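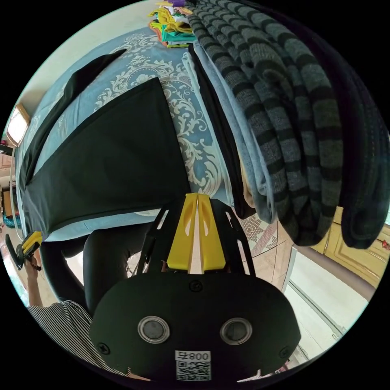
**Celina Kubiak**
*Founder and chief folder, Prusik Wardrobe & Linen*

Hello! I'm Celina, and if you've booked us through the website then I'm probably the one who rang you back. I've been asked by several customers to put something proper on this page (it used to say "We sort clothes" and a phone number), so I've sat down with a pot of tea and I'm going to have a go.

We sort clothes. I know, I know. But we do! We come to your home, we get everything out of the wardrobe and the drawers, we put it on the bed, and we go through it with you until it all has somewhere to live. Then we put it back. Some of it goes in bags and leaves with us, some of it goes off for mending, and quite a lot of it turns out to be exactly where you thought you'd looked.

## How I got here

I worked in the returns department of a knitwear shop for 12 years. It was a windowless room behind the stock lift and I loved it. Jumpers came back in every state you can think of – stretched shoulders, felted cuffs, one with a whole biscuit in the pocket – and my job was to decide what could be steamed, washed, mended or folded back into something a person would want to buy. You learn a lot about knitting from the wrong end of it.

When the shop closed I did my sister's wardrobe as a favour, then her neighbour's, then the neighbour's mum's, and by October I had a second-hand van and a name. Prusik is a climbing knot, by the way. I don't climb. My brother does, and he said it was a knot that grips when you pull on it and slides when you don't, and I thought that sounded like a decent way to treat people and their cardigans.

Thérèse Campbell joined me the following year. She trained as a tailor and she does all our mending and alterations. She is much quieter than me and a great deal quicker with a needle, and if you hear humming from the landing, that's her.

## The bed

Everything starts on the bed. We do ask you to make it first, with whatever you normally have on top, because a smooth bedspread is the best sorting table in the house. It's big, it's soft, it's the right height if you kneel and only slightly the wrong height if you stand, and you can lay a garment out flat and really look at it. I'm fond of a patterned one myself. Light blue with a big white scrolling pattern, and a black garment laid over it – you can see every edge of the thing. Black on a dark duvet cover is hopeless, you'll lose a strap in the folds and not find it till bedtime.

If your bedspread is precious, tell us and we'll put a clean cotton sheet over it. We carry two.

We lay things out flat before we fold anything. People are always surprised by how long I spend on this bit! But a garment with long straps or sleeves needs straightening out to its full length, or you fold the twist in with it and there it is again next time you wear it. Seams together, smooth from the middle outwards, then have a think.

## Jumpers (I have opinions)

Please don't hang them. I'll say it nicely when I'm in your house, but I'm saying it firmly on here. A heavy knit on a hanger grows. The weight goes to the hem, the shoulders get those little horns, and a big stripy jumper shows it worst of all as the bands start to dip and wander. Fold it, arms in, bottom third up, then over once more. Put the heaviest at the bottom of the pile and don't stack them higher than you can lift with two hands.

For anything really chunky I use a loose fold with no hard crease, and a shelf instead of a drawer. Thérèse rolls hers. We've agreed not to discuss it in front of customers.

## What happens on the day

A single wardrobe usually takes us a morning, and a whole bedroom is a full day with a stop for lunch. We bring our own food. We'll want a kettle, though, and somewhere to plug in the steamer.

We work in this order:

- Hanging things first, all of them, on to the bed
- Drawers one at a time, so you're never faced with the lot
- Shoes and bags on the floor, on newspaper
- Mending to one side, with a safety pin marking the spot
- Everything back in, and a quick tour so you know what's where

You decide what stays. I can tell you that a seam has gone or that moths have been at the collar, but I'm not going to tell you to part with your dad's coat. We had a lady keep 14 black dresses last spring, and they looked marvellous all in a row.

## The things we use

We've tried all sorts of kit. The slim hangers we like are from Nillis, who'll sell them to us in boxes of 200, so we can pass them on without making it silly. For shelves and drawer dividers we send people to the Kalniņš workshop over the road from our unit. They'll cut to whatever odd size your alcove is, and they did all our own shelving, even the awkward one behind the boiler.

The lavender bags are made by me in the evenings and I'm afraid they are a bit wonky. They're free with every visit.

## Where we go

We're based in the yard behind Prulusano, the café with the green awning, and we'll travel up to 10 miles from there without charging for petrol. Further than that, give us a ring and we'll work something out. We do flats, houses, one narrowboat so far (very little wardrobe, an enormous number of jumpers), and we're happy to work alongside a house move if you want things sorted before they go into boxes.

We're both fully insured, we don't post pictures of your home without asking, and we don't mind mess. Please, please don't tidy up before we come! I've met people on the doorstep who'd been up until midnight putting things away so we could take them out again.

## Booking

Use the form, or phone and leave a message if we're out on a job – I do my calls after tea. Mornings go quickest. The summer rate for single wardrobes runs until 31st July, and after that we're back to the prices on the list.

If you only want mending, ask for Thérèse and bring it to the yard. Knock loudly, she'll have the machine on.

Celina x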